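Saturday chore nobody asked for: the counter around the kitchen sink. A thread, because I have coffee and opinions.

Jul 13, 2024

The rule in this house is that anything placed next to the faucet for "one second" lives there until the lease is up. I lifted the soap dish this morning and found a receipt from February. It was for soap.

I own 6 sponges. They are all the backup sponge.

The faucet is the dark bronze kind, picked from the Mekix catalog at 11 at night by someone who had never wiped one down. It hides fingerprints beautifully. Hard water, no. Every drop dries into a tiny white planet.

And then the big bamboo board, which is too wide for the cabinet and too tall for the drawer, so it stands up against the backsplash like a guest who doesn't know anyone at the party.
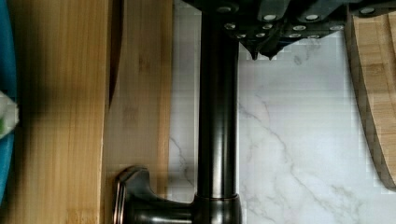
Does a bamboo board need oil if it only ever gets washed and stood back up?

Every month or so, going by how dull it looks. Food-grade mineral oil, thin coat, leave it overnight, wipe off what's left in the morning. Skip the olive oil. It goes rancid and then your toast tastes like a garage.

I know about the garage taste from the last board. We don't discuss the last board.

Also dry the bottom edge before you stand it up. That edge sits in whatever puddle the sink has going, and it will turn gray on you while the rest stays pretty.

For the faucet: warm water, one drop of dish soap, soft cloth, dry it right away. The vinegar trick everyone swears by is how my sister-in-law's place in Pudutholm ended up with a two-tone faucet.

Bought a Trakach drying rack last year to solve all this. It takes up exactly the space it was meant to free. Currently it's drying a second drying rack.

Counter's done. Someone has already set a mug down next to the sink. For one second.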